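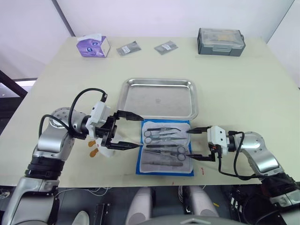
Stainless steel tray, rolled rim, small round stamp in the bottom.

Softener settings after the first winter

Monday, May 31, 2021

The Broketti softener went in last December and has run on its factory settings since then. I changed them this weekend. These are the notes, mostly so I can find them when the display loses its memory in a power cut.

Well water in Lirnitz is hard. Any steel surface left to air dry gets white spots, and the kettle grows a crust at the waterline. The spots are mostly calcium carbonate, left behind when the water evaporates. Vinegar dissolves them. Scouring pads also remove them but leave fine scratches, and I would avoid pads on anything with a smooth finish.

Regeneration interval

The unit can regenerate by timer or by metered volume. The installer left it on the timer, every third day. I read the house meter at the same hour each morning for two weeks, and our average came to 87 gallons a day. The manual's capacity table, at our tested hardness and the low salt dose, gives 609 gallons between cycles. At our average that is seven days exactly, so the timer had been running the cycle more than twice as often as needed and using salt to match.

It is now set to metered mode. If we have guests, the cycle comes sooner. If the house is empty, it waits. The manual wants a forced cycle at least every two weeks to keep the resin bed from sitting, and that is a separate setting in the second menu. It was off when I looked.

A full cycle takes 60 minutes. During that time the house gets unsoftened water through the bypass. The default start is two in the morning, which suits us except that the dishwasher used to be on a delay for the same hour. I moved the dishwasher.

Testing

I use the Harms drop kit. Rinse the tube with the water you are about to test, fill to the line, add the buffer, then add the reagent one drop at a time and swirl after each. Count drops until the color goes from red to blue. The end point is easy to overshoot in yellow light, so do it near a window.

Strips are faster but the steps between colors are too coarse to tell you if the resin is wearing out. I keep some for checking the garden tap, where the answer is always "hard."

Test from a cold tap that has run for a minute. Do not test from the kitchen cold tap if yours was plumbed ahead of the softener, as ours was. I lost an evening to that.

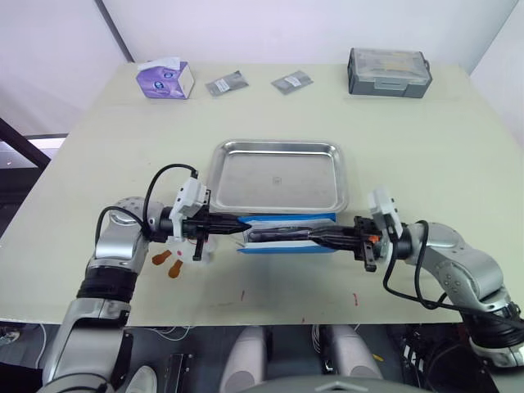 Salt and resin cleaner

Pellets have been fine. I tried one bag of coarse crystals and got a bridge in the brine tank, a hard shelf with a gap under it, which the level indicator reads as full. A broom handle breaks it up. Push down along the wall of the tank, away from the float tube.

Our water carries a little iron, so I add Istum resin cleaner to the brine well before a manual cycle. Run the water at a laundry tap afterward until it stops foaming.

Still open: the drain line has a slow drip between cycles. Probably the seal on the drain piston. The replacement kit is on order.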